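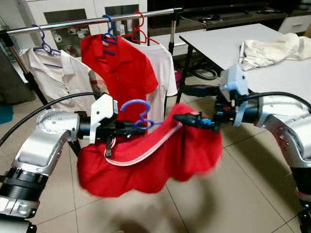

Siv Grønli wrote to me after my last post that I will never learn the language if I only read the newspaper, and that I must go and stand in a shop where people are impatient. She learned hers at a fish counter in Sandberg, in one winter, with cold hands. I have thought about her letter all week and I think she is half right.

My evening course in Lundley began in February. We meet in the library, upstairs, and our teacher is Treasa Sheehan. She speaks slowly for the first ten minutes and then she forgets. I write down every word I don't know in a small book with a grey cover. Last night I reached 1,958 words, and I was proud until I tried to use them at the post office. I wanted to ask whether a parcel to my mother could go by the cheaper service. What came out was a question about a cheap mother. The man behind the counter was kind and answered the question I meant.

So the words are in the book but they don't come out when I need them. Rozália Kovács, who sits beside me, has only 60 words in her book and she talks to everybody. She makes mistakes in every sentence and people understand her very well. On the bus home she told the driver a long story about her sister's wedding, and he laughed in the right places. 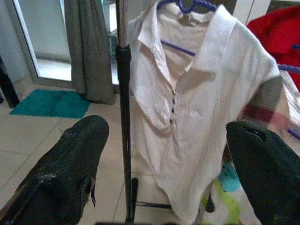

I asked Treasa about this and she gave me homework that is only for me. Every day I must have one conversation with a stranger, and it must be longer than two sentences. "Good morning" does not count. Asking what time it is does not count either, I tried.

On Tuesday I talked with a woman at the bakery about rye bread. She prefers it a day old. I learned the word "crust", which I had read many times but never said, and I said it wrong, with the sound of "cruised". Then I went home and practised it in the kitchen.

The small words are still the hardest for me. I can say "environment" and "neighbourhood", but I don't know why you are in a car and on a bus. My grammar book has 224 pages and it gives this question four lines. My colour-coded lists don't help much either – green for "in", orange for "on" – when there is a queue behind me and I must choose quickly.

Next week we have to speak for five minutes in front of the class. I will talk about Hurnis, where I grew up, and about the ferry that came on Fridays with the mail. I have written it all out already, but Treasa says no paper. If somebody has a good way to remember a speech without learning it like a poem, please write to me.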